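Print this page | E-mail this page

Does Rinsing Rice Make It Less Sticky? Project Report, Food Studies Elective

Search this site Enter keywords Go

Almost every recipe we read at the start of this project tells the cook to rinse white rice until the water runs clear. The reason given is that loose starch on the grains makes cooked rice gluey. We wanted to know if a person eating the rice could tell, and we doubted it.

Method

We bought two kinds of long-grain rice, Lalau and Rallis, from the Nondness market in October. Each batch was 244 grams of dry rice with 402 grams of tap water. Half of the batches were rinsed in a sieve for one minute and half went in straight from the bag. Rinsed rice holds on to some water, so we weighed it again and took that amount off what we added. Most online comparisons we found skip this step, which makes us wonder what they measured.

Tasters got two samples of rinsed rice and one of unrinsed, or the other way around, and had to pick the odd one out. Guessing gets you one in three. We ran 37 of these tests.

Results

Tasters picked correctly 16 times. That is better than guessing, but not by enough for us to claim much. When they were right, they usually mentioned the surface of the grains and hardly ever the flavor. Several people who told us beforehand that they always rinse, and could always tell, got it wrong twice.

We had expected Lalau to show a bigger difference because it leaves the rinse water much cloudier. It did not. Cloudy water is easy to see in a sink and seems to have convinced a lot of recipe writers, but it says little about what ends up on the plate. 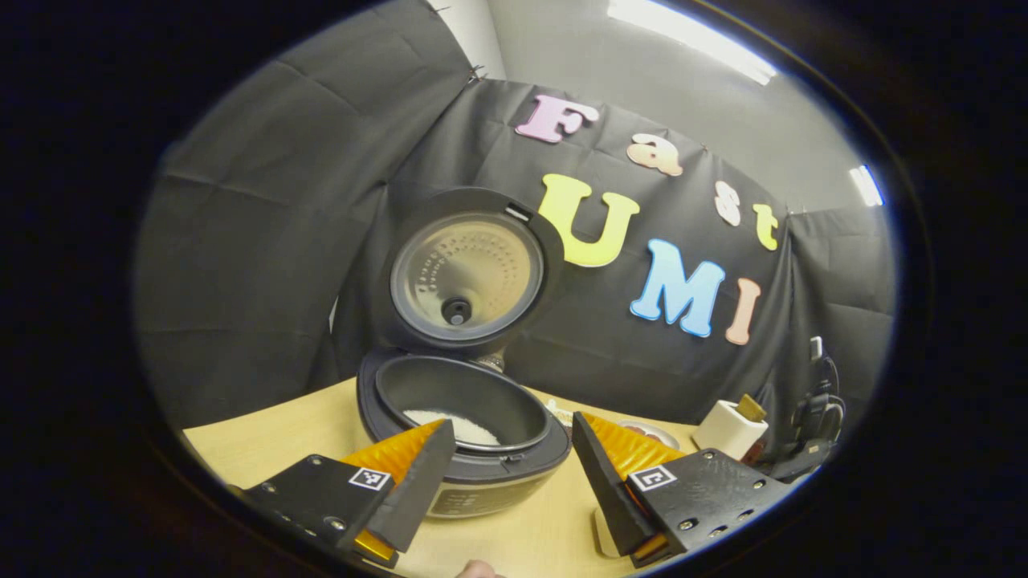 The amount of water mattered far more. In a side trial we added an extra splash to two batches, and everyone noticed, rinsed or not. Resting time may matter too. Our first batches sat for ten minutes after cooking and the later ones for only five, and we should have kept that the same all the way through.

Problems

Our tasters were classmates, some of them hungry. The Jernska kitchen scale drifted by a gram or two between weighings. We also tested only long-grain rice, and would not apply any of this to sushi rice or to rice that has been stored badly. People rinse for other reasons, such as dust, and we did not look at those.

For now we would say that a cook with plain long-grain rice should measure the water carefully before worrying about the sieve.

This site uses cookies to improve your visit. Accept | Settings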